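4. Sorting Before You Load Your Renby Compost Bin

Before you start your very first batch, please take a few quiet minutes to go through your kitchen waste. It's a little dull, we know, but the Renby is a patient worker and it does so much better when plastic stays out of it.

1. Keep a separate bin near the sink for wrappers, fruit netting and anything else that won't rot.

2. Peel the stickers off your fruit and drop them in with the wrappers.

3. Chop tough stalks and rinds into pieces no longer than 30 mm.
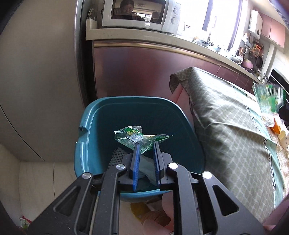

Fabrice Lecomte wrote in to say that he keeps his peelings in the freezer until he has 800 grams or so, and that his Renby has smelled sweeter ever since. We tried it, and we like it very much! Just let them thaw fully before step 4.

4. Lift the lid, spread the scraps in an even layer, and cover them with one scoop of dry leaves or shredded cardboard.

5. Close the lid until both catches click, then turn the handle 19 times, nice and slow.

Note: If you own the older Renby 122, the handle turns to the left only.

CAUTION: Do not add cooking oil, meat bones or glossy paper. Keep your fingers well away from the mixing blades, and never reach inside while someone else is at the handle.

Next: 5. Draining the Tray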